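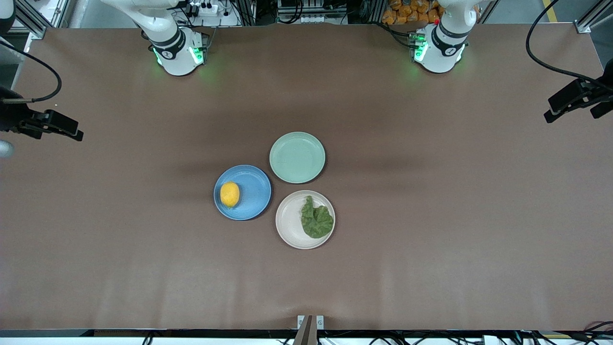
Are we still doing the summer supper in June? We are, and it's staying at the Stillside hall, same as last year, doors open at 6.30pm.

That was the first thing anyone wanted to know, so I've put it first in these minutes too. There were 12 of us round the table at the Trultmont allotment society meeting and we started late — the kettle had tripped the fuse again and I was the one hunting for torches.

Minutes of the last meeting: agreed, once I'd corrected my spelling of Fuvance, who supply the compost. Sorry!

Money: we have £809 in the bank. Out of that comes £322 for the new water tank on the lower plots, which was agreed with one vote against (the same plot-holder would still like two smaller tanks, and I promised to write that down).

Supper: tickets stay at £5 and we can seat 65. Ó Ceallaigh's bakery will do the bread again if we order by the end of May. I said I'd ring them. Puddings are bring-your-own, and could people please label anything with nuts in it this time.
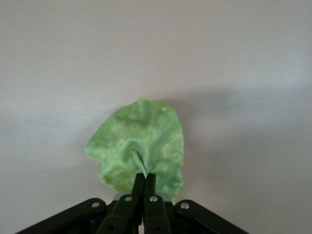 Slugs: a long one, this. The top plots have lost nearly all their early salad and the bottom plots have hardly been touched, which caused a bit of muttering. Beer traps, wool pellets and going out at night with a bucket all had their fans. We're not buying pellets as a society, but anyone who wants to share a bulk order can add their name to the sheet in the shed.

Gate: the padlock code changes on the first of the month. I'll text it round, so tell me if you've got a new number.

Any other business: the blue wheelbarrow has a flat tyre and the strimmer is still at the menders. Someone left a very nice pair of gloves on the bench by plot 12 and I've got them at mine.

We finished at 8.45pm. Next meeting is in July, in the hall again, and I'm bringing my own kettle.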